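Caring for felt and the play kitchen

Felt pieces pill, bless them, and that's no reason to toss one. Lay yours flat, go over the fuzz gently with a dry sweater comb, and steer well around any patch so you don't catch the stitching.
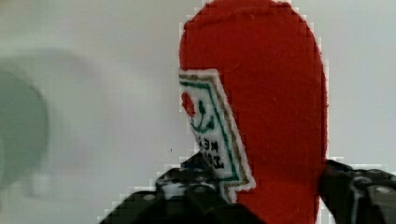
Sorting the toy food

I like to spread everything out on the table before I put a single thing away (it takes a while, but oh, it's worth it!). Bananas and strawberries go in one bin, cups and plates in another, and the colander holds whatever is left over.

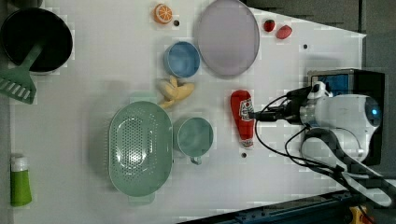 Play kitchen on the white table, colander and ketchup bottle included. Ibsa Araya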